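Folding Where We Work: A Laundry Corner in a Shared Room

Student project report, Domestic Space and Everyday Design
By Seraina Kaufmann and Henk Vanhove
May
Reading time: 7 minutes

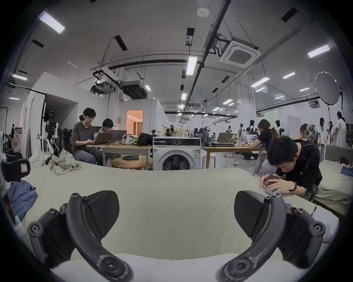

The question of our project came from a complaint. At the first house meeting of the semester in Stoddale, one resident said that clean clothes are everywhere in the house except in the cupboards. They lie on the backs of chairs, on the bed of somebody who is away, and on the kitchen table until it is time to eat. We wanted to understand why this happens in a house where the washing itself functions well, and whether a better place for folding would change it.

1. Background

Stoddale is a student house with 22 residents. It was formerly a workshop for picture frames, and the large room on the ground floor is still one open space. People study there, eat there in the winter, and wash there, as the only water connection of sufficient size is on that floor. The washing machine is a front loader and stands in the middle of everything, which visitors find strange, but the residents are used to it.

In the literature of our course, laundry is mostly treated as a task with four steps: collecting, washing, drying and putting away. Folding is usually included in the last step, in half a sentence. After our first conversations we were convinced that it must be considered as a step of its own. It needs a surface, it needs light, and it needs a time when the hands are free. In a small room of a student none of these is easy to find. The desks upstairs are occupied with books and screens, and the beds are narrow.

2. Aim

We formulated the aim as follows: to arrange, with simple means, a place for folding in the shared room, and to observe how it is used next to the other activities. We did not want to build new furniture. Our tutor, Mr Haslinger, advised us strongly to keep the first version cheap and easy to remove, so that the residents could say no to it.

The budget from the department was 500 francs. We have spent much less, and the rest was returned.

3. What we tried

3.1 The first version: a board on the machine

Our first idea was to use the top of the washing machine. The height is comfortable for standing and it costs nothing. We laid a board from the hardware shop Pfister on it and asked the residents to fold there for two weeks.

This did not work well. The top of the machine is already the place where everybody puts down the small containers, such as the one for powder and the one for the coins and buttons that come out of pockets. Each time a person wanted to fold, these had to go somewhere, and afterwards they stood on the floor or on the wooden table. The board also moved when the machine was spinning. One evening it fell down, with a pile of towels of Verena Kälin on it, and on the next day we took it away.

3.2 The second version: half of the table

We then reserved one half of the wooden-topped table for folding and marked it with tape. The table is close to the washer, therefore the walk is short. But it is also the favourite place for people who work with a laptop, because of the socket. In the interviews both groups told us the same story from opposite sides. Those who fold felt that they disturb, and those who type felt that they must move. Hubert Brunner, who writes his thesis there nearly each afternoon, wrote on our comment sheet: "I do not mind the socks, I mind when somebody waits behind me with the socks." We kept this sentence on the wall above our desk for the rest of the project.

3.3 The third version: the large flat surface with a sheet

For the third version we gave up the idea of combining. We prepared a large flat surface only for textiles, away from the table, and covered it with a plain sheet in a pale yellow-green. The colour was chosen from what the second-hand shop Inska had in the right size, but it proved to be a good choice. Dark clothes and also light clothes are easy to see on it, and small pieces such as socks do not get lost. A cloth cover is softer than a bare board and the clothes do not slide. When it is dirty, it goes in the wash with the rest.

The disadvantage of the sheet is that it gets wrinkles. We tried to fix the corners with clips, but the residents removed them after a few days, and we decided to leave it so. A slightly wrinkled sheet is apparently no obstacle for folding a shirt.

4. How we observed

Each of us sat in the room at different times of the day with a notebook. We wrote down who came, what was folded, where the person stood or leaned, and what the other people in the room were doing. We did not write down names without permission. In addition we made short interviews. In total we have notes from 36 folding sessions with the third version.

We know that the presence of an observer makes people more tidy. Several residents said this openly. We cannot remove this effect, but we think it was the same for all three versions.

5. Observations

5.1 People bend

The most frequent remark in our notes concerns the back. For big pieces, like bed linen or a jumper, people work with stretched arms and the whole upper body moves. For small pieces they bend low over their hands and work close to the edge of the surface. We had expected that everybody would use the middle, where there is most space. In reality the middle remains nearly empty, and the work happens along the sides. A smaller surface with more edge would possibly be better. A long and narrow shape is what we would test next.

5.2 Things that stay behind

Pieces that belong to nobody in particular are pushed to the far corners. This concerns above all cloths for the kitchen and single garments that need a decision, for example because of a missing button. They stay there crumpled. After the second week we proposed a basket for them. It was ignored, and the corner continued to be the basket. We find this interesting. The residents have made a rule that is not written anywhere: what lies at the far edge is waiting, and what lies near to a person is in work.

5.3 The sofa bed as a second shelf

We did not plan anything with the sofa bed, but it became a part of the system. It is behind the person who folds, at a good distance for a half turn, and so it receives whatever is for later. On some evenings it was not possible to sit on it any more. Two residents complained about this. In our opinion it shows that a surface for folding always needs a second surface for depositing, and if the designer does not give one, the users will take the nearest.

5.4 Working beside folding

The conflict between laptop and laundry almost disappeared with the third version. People who type at the table and people who fold are now in the same room without needing the same place. We have several notes in which both continued for more than 20 minutes without speaking, and both called this pleasant afterwards. One resident said that she folds longer and more carefully when somebody else is working near her. She compared it with a library.

6. Discussion

The original complaint was that clean clothes are everywhere. We can say that the kitchen table is now mostly free of them. The chairs are a more difficult matter. A chair beside the bed is for many residents an own category, for clothes which are neither clean nor dirty, and our project has no answer to that.

We must also mention the size. The third version takes much floor, and it is possible only because the room in Stoddale is so spacious. In a usual flat nobody could copy it. A folding board on the wall, as in the Zoltolia catalogue that we studied in the first term, would be closer to reality, but it would lose the quality that two persons can work on it from different sides, and this was used often, above all for bed sheets.

A weak point of our method is the order. All residents knew the two unsuccessful versions before they tried the third. Perhaps they were simply glad to be rid of the tape.

7. Recommendations for the house

- Keep the sheet surface until the end of the semester and decide then in the house meeting.
- Wash the sheet together with the kitchen cloths.
- Place a low shelf near to the sofa bed for the finished piles.
- Leave the top of the washing machine to the containers.
- Empty the far corners before holidays.

8. Acknowledgements

We thank all residents of Stoddale for their patience, and Leopold Haslinger for his comments on two earlier drafts. The floor plan and the comment sheets are in the appendix, which is available in the department office in printed form.

Contact: department office, Domestic Space and Everyday Design | © The authors | Back to top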